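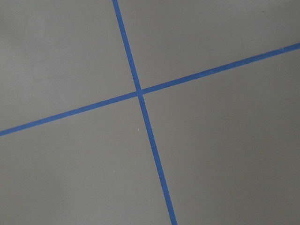 *Abb. 1: Klebekreuz (blau) auf grauer Fläche, Blick der Handgelenkkamera*

## Stand Februar, Kreuzerkennung

Gruppe: Nnamdi Oyelaran, Homa Asadi

- Pipeline in `gresteo`: HSV-Maske, Canny, Hough, dann Schnittpunkt der zwei stärksten Geraden
- Hough-Schwelle jetzt 100, mit 200 fiel der flache Streifen oft raus
- helle Krümel stören nicht, fliegen mit der Maske raus
- Mittellinie aus beiden Kanten gemittelt, sonst springt der Schnittpunkt um 7 px

Offen: Winkel erst nach Entzerrung brauchbar, Homographie noch nicht eingebunden. Homa macht das, Nnamdi schreibt den Regler feritg. Unittests fehlen nochh.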